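Gorico Forum > Learning from Demonstration > Simulated kitchens

Thread: How messy do you let your sim counters get before you throw the episode out?

hamish_imrie
Hello all, and sorry in advance for the length, I've been saving this one up. I'm putting together a set of kitchen episodes for a pick and place policy, all of it in simulation, all of it teleoperated by me and my very patient brother-in-law in the evenings. We have 3,468 episodes on disk as of January and I've finally sat down to go through them properly instead of just watching the number go up (which I admit was very satisfying).

What I'm stuck on is the cameras. Our randomizer drops objects on the counter and also shuffles the viewpoint a little, and every so often it parks something big right in front of the lens. In my first pass I flagged 564 episodes where a near object hides a good part of the counter from the side camera. My gut says toss them. My gut has also been wrong a lot this year, so I thought I'd ask people who have done this longer than I have.

I'll put up one from the flagged pile so you can see the sort of thing I mean.
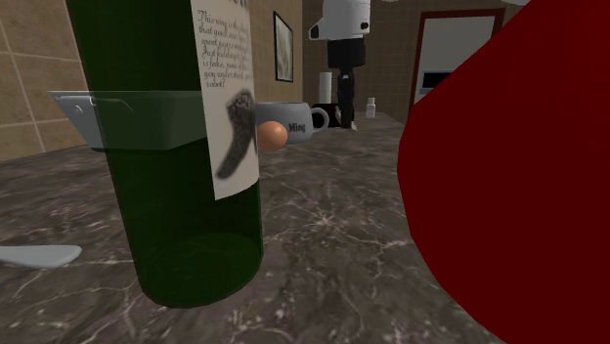

Side camera, one of the flagged episodes. Arm at the back, bottle and something red up front.

For what it's worth, the wrist camera on these is usually fine. It's only the side view I'm fretting over. The training code is plain behavior cloning, both views go in at every step, and I haven't tried dropping one out.

trinidad_c
Welcome, Hamish! What a nice big pile of episodes, you two should be proud of that. And I laughed out loud at the label on that wine bottle. "Just kidding!" and then telling the reader they're a robot. Somebody making assets was having a good afternoon.

My vote is keep them, and keep them gladly. When we moved our Abugri policy from the tidy sim to the real counter, the first thing that happened was that someone left a cereal box by the camera and the arm just sat there hovering like it had forgotten why it came into the kitchen (I know the feeling). We had filtered out every blocked view and it had simply never met one. We went back, added the ugly episodes, and the hovering mostly went away.

ewan.tennant
I'm going to be the grump here, with affection. I'd keep some and drop some, and I'd want to know which before touching anything.

There's a difference between a view where the arm is still there to be seen and one where it's gone. In the one you posted I can follow the arm down to the gripper end by that black thing behind the mug. The red object eats the right side of the picture, fine, but if the job is over by the mug then the side camera is still telling the policy something useful. If the job is behind the red thing, you're teaching it that motion happens for no visible reason, and cloning is happy to learn that from whatever else it can find, such as the color of the wall.

So, Hamish, what was the instruction on that episode?

hamish_imrie
Ewan, that's a fair question and an embarrassing one. The instruction text lives in a separate log and I didn't pull it up before posting. I'll look tonight. I'd been flagging purely on how much of the picture was covered, with no thought at all for where the target was, and reading your post I can see that's a pretty blunt way to go about it.

Trinidad, thank you! Very glad to hear about the cereal box, and sorry for the arm.

marion_m
Hi folks, I've been reading along with my coffee and wanted to chime in on the see-through bottle, which nobody has picked on yet. You can see the counter through the green glass, and that pale bracket in front of it lets the green through too. Clear things like that gave us far more grief than blocked views ever did. Our depth was coming straight out of the renderer, so the glass had lovely clean depth in sim, and then on the real bench the depth camera looked right through our jars and reported the wall. If you feed depth in, I'd worry about that long before I worried about something red.

If you're color only, ignore me and carry on.

hamish_imrie
Color only for now, Marion, but depth was next on my list, so I'm writing that down in large letters.

k_lynch_robots
I'll disagree with Trinidad a little, because I think her story has a second half to it. Adding the ugly episodes helps if whoever was driving could see what they were doing. Hamish, what were you and your brother-in-law looking at while you drove? If you had a free camera and could peek around things, then your demonstrations have knowledge in them that the policy's two views don't. You swing neatly around an object the policy can't see, and it learns to swing neatly around nothing.

We had exactly this with the Zelolis set. Beautiful smooth demos, and a policy that kept making graceful detours for no reason. We ended up redoing a good chunk with the operators locked to the same two views the policy gets. It was slower and everybody complained, me loudest. The demos came out clumsier and the policy came out better.

trinidad_c
Oh, that's a good point, Kevin, and I have to own up that our operators were locked to the policy views from the start, so I never ran into it. I still wouldn't throw anything away, though! Tag them and set them aside. Disk is cheap and evenings are not.

ewan.tennant
Agreed on tagging. I don't agree that keeping everything is free. Someone will come along in a year, load the whole folder and never read the tags. Put the doubtful ones in their own folder with a different name.

hamish_imrie
Back again, it's past 11 pm here and I have answers of a sort.

Kevin, you've caught us. We both had a free camera and we both used it constantly. My brother-in-law in particular likes to zoom right in for the grasp. So that's a problem for the whole set and not just the flagged pile, and I went and had a biscuit after I worked that out.

Plan as it stands: I'm adding a tag for whether the target and the gripper are both visible in at least one policy view at the moment of the grasp. The simulator can work that out from the object masks, so I don't have to sit and squint at every one. Then we'll record a small batch with the free camera switched off, 14 tasks to begin with, and train on those alone and on the mix.

Still haven't found the instruction for the one I posted, Ewan. The log names don't line up with the video names after a restart we had, and that's tomorrow's job.

marion_m
Match them on episode length first. Step counts in the log against frames in the video, and the odd ones will sort themselves out fast. We had a script for it on the Gritar project, I'll dig it up and send it over.

ewan.tennant
Do post the two training runs when you have them, even if they're dull. And run each with at least 4 seeds, please, I've been fooled by a single lucky one more times than I'd like to say.

hamish_imrie
Will do, all of it. Marion, yes please to the script!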